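Laundry firm puts towel-folding robot on the budget, but the sums look thin

May 27, 2019

Ralach, the linen hire firm that supplies gyms and hair salons, wants to spend money on a robot that folds towels. Managers have put a two-armed machine from Tivden on the draft equipment list for next year, next to a replacement ironer that the folding room has been asking for since February. There is unlikely to be enough in the pot for both.

The plan calls for a trial of 11 weeks on one kind of item only, the small microfibre cloths that go out to gyms. If the trial is passed, the firm would lease 6 units. If it isn't, Ralach pays for the trial anyway, and that part of the draft takes up a single line on the last page.

Jawad Mughal, who looks after equipment buying at Ralach, is keen. He says small cloths are the dullest job in the building and the hardest to staff, and that a machine which folds them slowly all night would still be worth having.

"I don't need it to be quick," he said. "I need it to be there at three in the morning."

Slow it certainly is. The draft gives a target of 60 cloths an hour for each unit, a figure supplied by the seller. A practised person on the folding tables will do that many in a few minutes and talk the whole way through. The paper gets round this by comparing the robot with an empty table, on the grounds that the night shift is short of people. That is a fair point as far as it goes, but it also means the saving depends on a vacancy staying vacant.

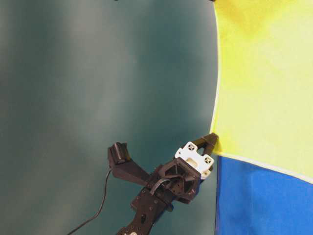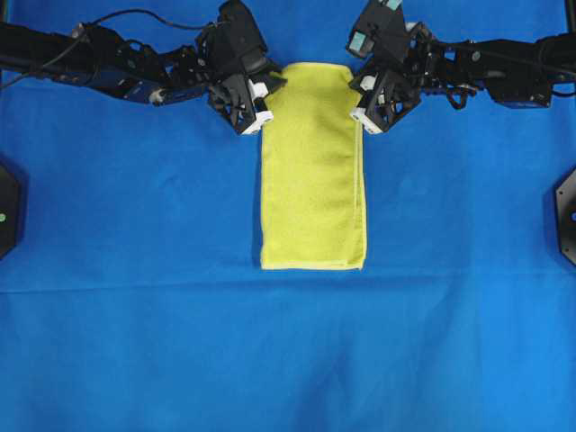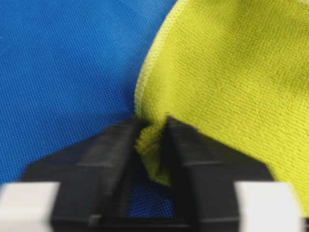 Gripper work on the yellow-green cloth.

Mei-kuen Fung, who runs the folding room, has read the draft twice and is not won over. Her list of questions goes on for a page and a half. Who feeds the cloths in? Who takes the finished pile away? What does the machine do with one that comes out of the dryer inside another, or with a label hanging off? The draft says only that "operator support" will be needed, and puts no hours against it.

"If somebody has to stand next to it, then I've still got somebody standing there," she said. "I'd like to see that person in the budget."

She would also like to see spare parts. Tivden's quote covers the arms, fitting and basic training, with gripper fingers listed as a wearing part and priced on request. The service contract promises an engineer within 60 hours of a call, which in a laundry is a great many towels. Asked whether a loan unit would be sent in the meantime, the seller said this could be discussed.

There is a rival bid of sorts. Ueda has offered a plain mechanical folder, the sort with belts and flaps, at a price that almost matches the trial alone. It can't be taught anything new and it takes up more floor, but other laundries already run them and Ms Fung has been to see one working. Mr Mughal says it would be too big for the gym cloths line. The floor plan attached to the draft shows the robots but leaves the folder out, so readers can't judge that for themselves.

The money would come through Prurarance, the leasing company Ralach uses for its vans. Its terms run well past the end of the trial, and it isn't clear from the papers whether the machines could be handed back early if orders from the gyms fell away – something that has happened before.

A revised draft is due before the summer shutdown. Ms Fung has asked for it to include the feeding and stacking hours, a price for the fingers and a test using cloths straight from Ralach's own dryers. Mr Mughal has agreed to the first two and says he will put the third to Tivden.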